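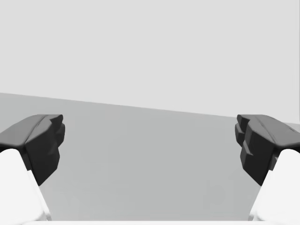
Dos dedos de pinza enfrentados sobre una mesa gris.

Trucos de casa: cómo preparar y aprovechar la ayuda municipal para gastos del hogar

Por Siham Abu Hammour
12 de abril de 2023

El pleno de Adville aprobó la nueva ayuda directa a los hogares después de dos votaciones y bastante discusión sobre la cuantía. La propuesta inicial era de 200 euros por vivienda y al final ha quedado en 432 para las familias con menores a cargo. El resto cobra los 200. El plazo se abre en mayo, así que conviene ir juntando los papeles.

Los papeles, en una sola carpeta
Coja una carpeta con gomas y meta dentro, por este orden, el certificado de empadronamiento, la última declaración de la renta, el contrato de alquiler o el recibo del IBI y las facturas de luz y agua de los últimos 4 meses. El orden es el mismo en que los pide el formulario. Las facturas que solo llegan por correo electrónico hay que imprimirlas enteras, con la página del desglose. El año pasado devolvieron muchas solicitudes por faltar esa página.

No grape nada. En el registro lo escanean hoja por hoja y quitar grapas retrasa la cola.

Copias
Haga dos juegos. Uno se entrega y el otro se queda en casa con el justificante sellado. Si fotografía los documentos con el móvil, póngalos sobre un fondo oscuro y liso, junto a una ventana y con el flash apagado. Un mantel azul marino sirve. Guarde las fotos con el nombre del documento, no con el número que les pone el teléfono.

Papeles mojados o manchados
Un recibo que se ha mojado se seca entre dos hojas de papel de cocina, con un libro encima, cambiando el papel cada pocas horas. Nada de plancha ni secador con los tiques térmicos, que se ponen negros. Las manchas de grasa bajan algo con polvos de talco toda la noche. Si el importe no se lee, pida un duplicado.

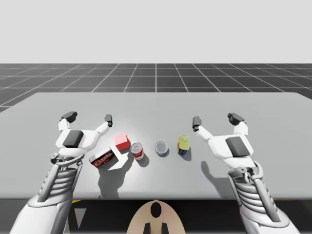 La cuenta bancaria también da problemas. Tiene que estar a nombre de quien firma la solicitud, y en las cuentas compartidas debe figurar como titular, no como autorizado. El certificado de titularidad se descarga gratis desde la banca electrónica en casi todas las entidades.

En qué gastarla primero
Suha Azar, de la oficina de consumo, recomienda poner al día los recibos atrasados antes de comprar nada. Después, lo que rebaje la factura siguiente: burletes para las ventanas, un perlizador en el grifo de la cocina, la junta de la nevera si ya no cierra bien. Para probar la junta, cierre la puerta con una hoja de papel en medio y tire. Si sale sin resistencia, toca cambiarla.

Los burletes de espuma se pegan con el marco limpio y seco. Pase antes un paño con alcohol y deje evaporar. En puertas que rozan va mejor el de cepillo.

Si se la deniegan
Hay un mes para reclamar por escrito. La carta puede ser corta: número de expediente, motivo que aparece en la notificación y documento que lo corrige. En la convocatoria anterior se presentaron 510 reclamaciones, muchas por un padrón caducado.

Impresos en el centro cívico de Jaber, planta baja, solo por la mañana.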